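Assunto: Re: [montagem] A célula de duas mãos e o nosso turno
De: Zinhle Buthelezi
Para: lista da montagem

Serpil Kocabaş escreveu:
> Passei duas vezes pela bancada nova e não percebi o que muda para
> quem monta à mão. Vamos ficar a alimentar a máquina o dia todo? E
> quem fez a formação da Punura tem prioridade nos postos ou não?

Olá a todos,

Serpil, ainda bem que perguntas, porque ando há semanas com vontade de escrever sobre isto e faltava-me o pretexto! Fiquei com a célula desde o início de dezembro e estou a gostar imenso. O trabalho é o encaixe que todos conhecemos: o bloco preto com o pino redondo e o quadrado branco com o furo. No turno da tarde fazíamos 800 pares à mão, e quem lá esteve sabe como ficavam os polegares. 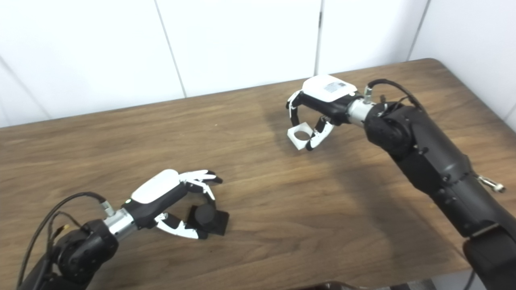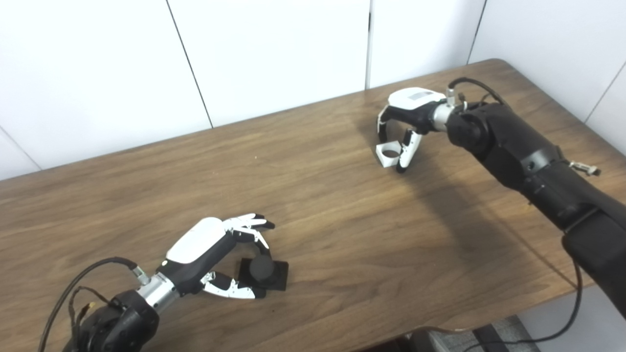
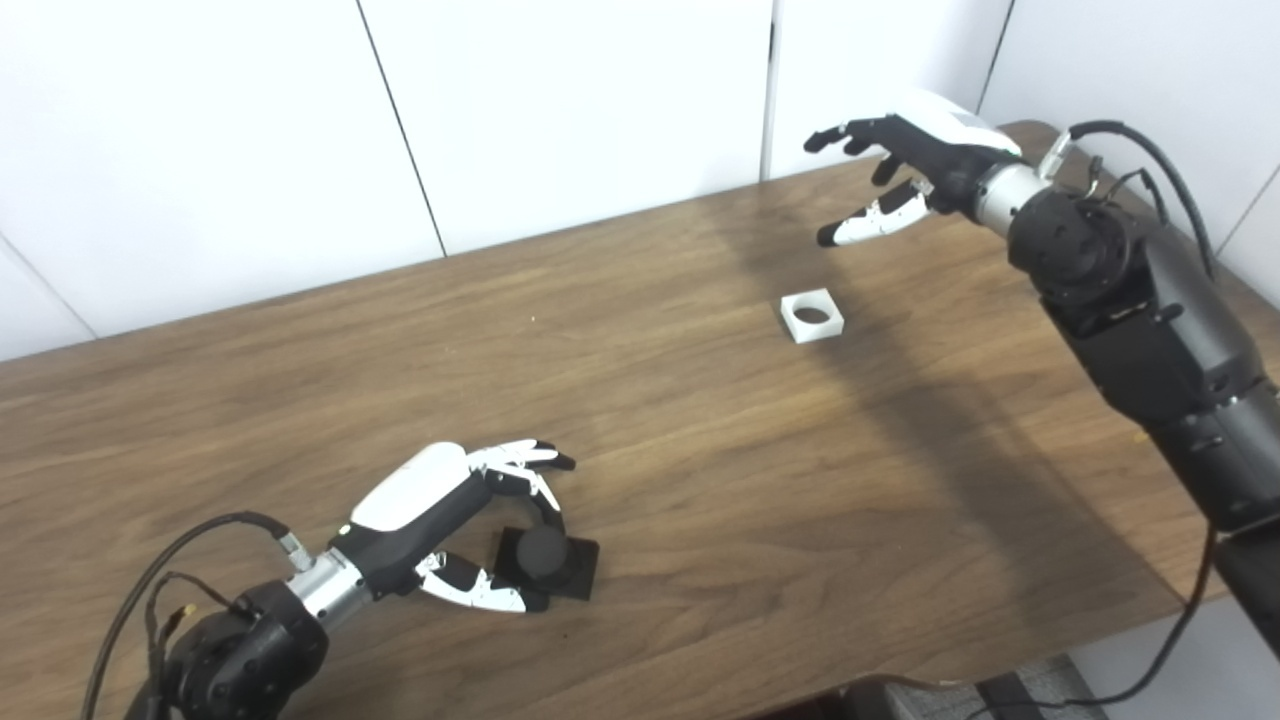 Bloco preto do lado da mão esquerda, peça branca do lado da direita, nas três.

Quanto aos postos: cada célula fica com 2 pessoas por turno, uma a preparar as peças e a ver as folgas, outra a ensinar os movimentos e a corrigir os pontos de pega. Trocam a meio do turno, portanto não, não vais passar o dia a alimentar a máquina. A parte de ensinar é a que me entusiasma — o Themba, que monta há 16 anos, explicou-me que inclina sempre um bocadinho a peça antes de a assentar, coisa que não vem em nenhuma instrução da Vurier. Pusemos isso no programa na mesma tarde.

Sobre a Punura: sim, quem fez a formação entra primeiro na escala, mas a Nhung Đỗ abre outro grupo em janeiro e ainda há lugares. Respondam-lhe diretamente, por favor, não para a lista.

O que ainda não está resolvido é o prémio de produção. Estava calculado por peça e por pessoa, e com a célula essa conta deixa de fazer sentido. O Jacobus Botha ficou de trazer uma proposta por escrito e eu já lhe disse que a queremos ler antes da reunião. Também falta decidir quem regista as paragens (eu voto num caderno ao pé da bancada, o formulário da Rosix demora uma eternidade).

Quem quiser experimentar a parte de ensinar, apareça às 15h, estou lá quase sempre — e tragam as vossas manhas de montagem!

Zinhle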